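**Review: Simetti collation and packing cell, bottled drinks line, Cloltbridge depot**

Prepared by Kirsty Nuttall, Operations Review

The Simetti cell was installed at Cloltbridge in February to take over part of the work of collating and packing bottled water. This review considers how well the equipment performs and what it has meant for the staff who work beside it. It is written for managers at our other depots, several of whom have asked whether they should buy the same system.

**What was bought**

The cell consists of one arm, a short infeed conveyor and a touch screen. It was supplied and fitted by Ekanayake, who also gave two days of training to each shift. The depot handles 3,000 bottles on a normal shift, and the cell was specified to take the regular orders, leaving short runs, mixed orders and returns to be packed by hand.

Installation was orderly. The supplier kept to the agreed dates and left the area clean. The written manual is less satisfactory - it is long, poorly indexed and assumes a knowledge of the control software that packing staff do not have. The shift leads have since written a four-page guide of their own, and a copy should be requested by any depot considering a purchase.

**Performance**

On regular orders the cell is steady and quiet. It places bottles upright and in straight rows, and it seldom needs attention once a run has begun. Changing from one bottle size to another takes longer than the sales material suggested, and for any order below 500 bottles the staff have found it quicker to leave the cell alone and pack at the table.

The cell is weakest where bottles stand close together. It can build a tight block without difficulty, but it cannot reliably take a single bottle back out of one. A person does this without much thought, steadying the neighbouring bottles with one hand and drawing out the one that is wanted by its cap with the other.

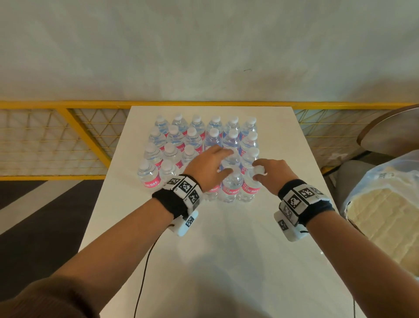
Work of this sort has therefore remained with the packing staff, together with checking labels, replacing damaged bottles and making up part orders. The review team had expected it to shrink to a small share of the day. It has not done so, and the depot no longer plans its rota as though it will.

**Effect on staff**

No posts were removed. Four members of staff moved from full-time packing to a rotation between the cell, the hand tables and goods-in. Most reported less soreness in the wrists and shoulders by the end of a shift. Two said that the work had become more broken up, and that they disliked being called away from a table to clear a stoppage.

There is also a question of pay. Attending the cell carries responsibility for stopping and restarting it, yet the grade has stayed the same. Staff raised this at every meeting held for the review, and it should be settled before any further cell is ordered. It would also be sensible to train everyone on the shift in basic restarts, as the early practice of training only the leads caused delays during breaks.

**Comparison**

The Rerau system, which was seen on trial before purchase, had the better screen and a much clearer manual. It needed more floor space than Cloltbridge could offer. A depot with a larger packing hall may wish to look at it again.

**Recommendation**

The Simetti cell is recommended for depots with long, regular runs of a single bottle size. It is not recommended where most orders are short or mixed. Hand tables should be kept in full, at their present number and height, and the rota should be agreed with packing staff before the equipment arrives.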